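Why Does Bread Have Holes in It?

Pick up a slice of bread and hold it near a window. Go on, I'll wait! If it's a soft sandwich loaf, you will see lots of tiny holes, packed close together like the holes in a bath sponge. If it's a crusty loaf from a bakery, some of the holes may be big enough to poke your finger through (and if you have ever put honey on bread like that, you already know where the honey goes).

So who put the holes there? The baker didn't poke them in with a stick. They were made by something so small that you could line up a great many of them across the dot at the end of this sentence. It's called yeast, and yeast is alive.

Meet the yeast

Yeast is a kind of fungus, so it is a distant cousin of the mushrooms on your pizza. Each yeast is made of just one single cell. You are made of trillions of cells, all doing different jobs, but a yeast cell has to do everything by itself. It eats, it grows, and when it is big enough it sprouts a little bump on its side. The bump gets bigger and bigger until it becomes a new yeast cell. Scientists call this budding, the same word we use for a plant when it puts out a new bud in spring.

If you buy yeast at the store, it often comes in a paper packet and looks like tan sand. It seems about as alive as a pebble. Those little grains are full of yeast cells that have been dried out, and they are resting. All they need to wake up is some water, a bit of warmth, and something to eat.
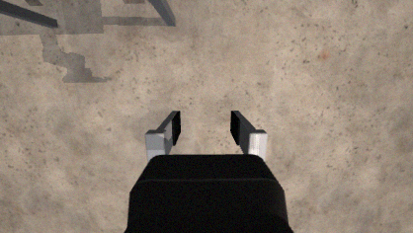 What yeast likes to eat best is sugar. You might be thinking that plenty of bread recipes don't have any sugar in them, and you'd be right. But flour is full of starch, and starch is really a long, long chain of sugars all holding hands. When flour gets wet, special helpers called enzymes start snipping the chain into shorter pieces. Snip, snip, snip, and dinner is served.

As the yeast eats the sugar, it makes two things. One is a little bit of alcohol, and most of that disappears into the air in the hot oven. The other is a gas called carbon dioxide. You know this gas very well, even if you've never been introduced. It's in the breath you blow out, and it's what makes the fizz in soda.

A balloon made of dough

Now we have gas, but gas likes to wander off. Soda goes flat if you leave the cap off, after all. Why doesn't the gas just float right out of the dough?

The answer is a stretchy thing called gluten. Wheat flour has two proteins in it that don't do very much while the flour is dry. Add water, though, and they grab hold of each other and make long, springy strands. When you knead the dough (that's the pushing and folding and squashing part, and it's the most fun you can have in a kitchen without making your grown-up nervous), those strands line up and join into a net. The net stretches around the bubbles of gas the way the skin of a balloon stretches around your breath.

Here's how a baker checks whether the net is ready. She pulls off a small piece of dough and stretches it gently between her fingers. If it tears right away, it needs more kneading. If it stretches so thin that light shines through it, it's ready to rest. Bakers call this the windowpane test.

Ese Odukoya bakes at a little shop called Cernelier, and she lets children try the windowpane test when their class comes to visit in May. "They always pull too fast the first time," she told me. "Dough is a bit like a shy cat. You have to go slowly and let it come to you." She has been baking for so long that she can tell how a dough is doing by patting it, and she pats it quite fondly, too.

Why the dough has to wait

After kneading comes the hard part, and the hard part is doing nothing. The dough sits in a bowl with a cloth over it while the yeast eats and the bubbles grow. In a warm kitchen it may swell to twice its size in an hour or two. In the refrigerator the same dough might need all night, because yeast gets slow and sleepy in the cold. Many bakers like the slow way best, as it gives the flavor more time to grow.
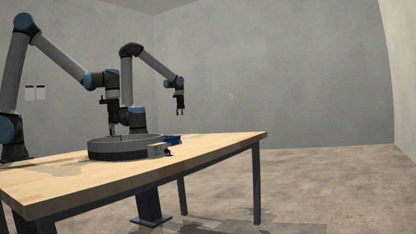 Then it's time for the oven, and for the first few minutes something exciting happens. The heat makes the yeast work faster than ever, and it makes the gas inside the bubbles swell up too. The loaf puffs up quickly, sometimes so quickly that the top splits. This is called oven spring. It's also why bakers cut a slash in the top of a loaf, so that it opens where they want it to.

Before long the inside of the loaf gets too hot for the yeast, and its work is over. The gluten net turns firm, the starch sets, and the bubbles stay right where they were. Every hole in your slice is the place where a bubble used to be!

Try it yourself

You can watch yeast at work without baking anything. Ask a grown-up to help you with the warm water.

You will need:
A small, clean, empty plastic bottle
A balloon
2 teaspoons of dry yeast
2 teaspoons of sugar
Half a cup of warm water (it should feel like a nice bath)

Stretch the balloon a few times so it's soft. Put the yeast and sugar in the bottle, pour in the water, and swirl it gently. Pull the neck of the balloon over the top of the bottle and stand the whole thing somewhere warm. Come back in half an hour, and have a look at your balloon.

If you'd like to be a real scientist about it, set up another bottle with yeast and water but no sugar, and see whether the two balloons behave the same way. You could try cold water as well. Draw what you find, and write the time next to each drawing.

Words to remember

Yeast: a tiny living fungus made of one cell
Gluten: the stretchy net that forms in wet wheat dough
Carbon dioxide: the gas that fills the bubbles
Oven spring: the quick puff a loaf makes when it first gets hot

Written by Nkechi Akinola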